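Open Day at the Drullora Handling Lab

I've been promising myself a visit to Drullora for two years, and in July 2023 I finally made it! I write up safety procedures for a packaging plant (glamorous, I know), so when Hidayah Kwok emailed to say the lab was opening its doors and would be talking about house rules for two-armed work, I was on the train before I'd really thought about the cost of it.

First thing you get is a visitor card and a talk. Thirteen rules, printed on both sides of the card, and you have to read them all before anyone lets you past the yellow line. I kept mine. Rule 1 is the one about sleeves and lanyards, which I expected. Rule 4 is the one I liked: whoever starts a run says out loud which arm is going to move, and which one is going to wait. Even if they're alone in the room. Hidayah says it feels silly for a week and then you can't stop doing it -- she does it at home with the stove.

The demo everybody crowded around was the drink can one.

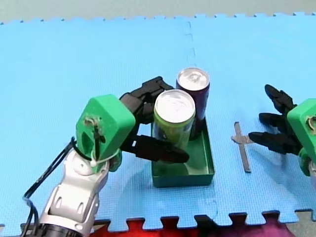 One hand on the green can in its tray, the other waiting with its fingers open.

I asked why cans, and got a much longer answer than I bargained for. Cans dent, so they keep you honest about grip force (a block of wood forgives anything). They're cheap to replace. And they come in one shape with lots of different prints, so a lab in another town can copy your setup without waiting for a special part. The lab's written procedure, which they call the Dreto sheet after the old building, says you note the can, the tray and the starting spot before every batch. If any of the three changes, it's a new batch with a new number. They're up to batch 733.

I thought that sounded fussy until I saw the log. 2,922 runs, every one with the operator's initials and a reason if it was stopped early. I have seen plants with actual paying customers that couldn't show you that! Some of the reasons were great, too. "Sneezed." "Fire drill." "Not sure, stopped anyway." That last one gets you a thank-you from the shift lead, and I wrote it down to take home with me.

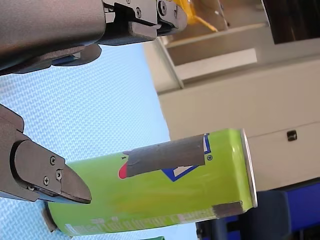 The log also has a column for near misses, and it has to be filled in by the end of the shift, while people still remember what happened. At my place we give folks until the end of the week, and you can guess how good those notes are. I asked who reads the column. Everyone does, it seems: there's a short standing meeting where they go through it line by line, with the names left off.

Next came the part I had really come for, the talk on shared work areas. The presenter was from a small outfit called Culard that does risk assessments, and he was very good, if a bit fast with the slides. His main point was that two arms over one table need to be assessed as one machine. You can't take the paperwork for a single arm and staple two copies together (he had a stapler with him, for effect). The arms can trap a hand between them, even when each one is perfectly tame by itself. So the question he wants on every form is, where could a person's fingers be when both of these close? He made us all sketch it. My sketch was terrible and I still found two pinch points he hadn't listed, so I was pretty pleased with myself.

There was some grumbling in the back about how long all this takes. Hidayah's answer was that the first assessment took them 80 hours and the next ones were far quicker, as most of the form carries over.

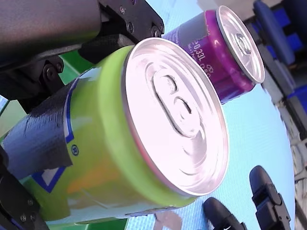 Close work: the green can held between black gripper parts, pull tab still down, with the purple one behind.

After lunch (decent soup, not enough bread) we got the housekeeping rules, and I took more notes on these than on anything else. Tools get put away before a run. Screws on the fingers are checked at the start of each shift and signed for. Tape on a test item gets written up, as it changes how the surface grips. Cables are looked over from the base to the wrist, by hand, with the power off. None of it is clever and all of it is the stuff we let slide when we're busy.

The De Luca room next door was locked for a training course, so I missed the tour of the bigger cells. They're doing another open day in October and I've already put my name down.

A few people asked for the list of questions from the wrap-up session. I only got one down word for word:
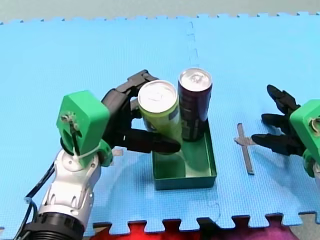 Who is allowed to restart the arms after a stop?

Only the person who was running them, and only after they've walked around the table and said which arm moves first. If that person has left the room, the run is closed in the log and a new one is started.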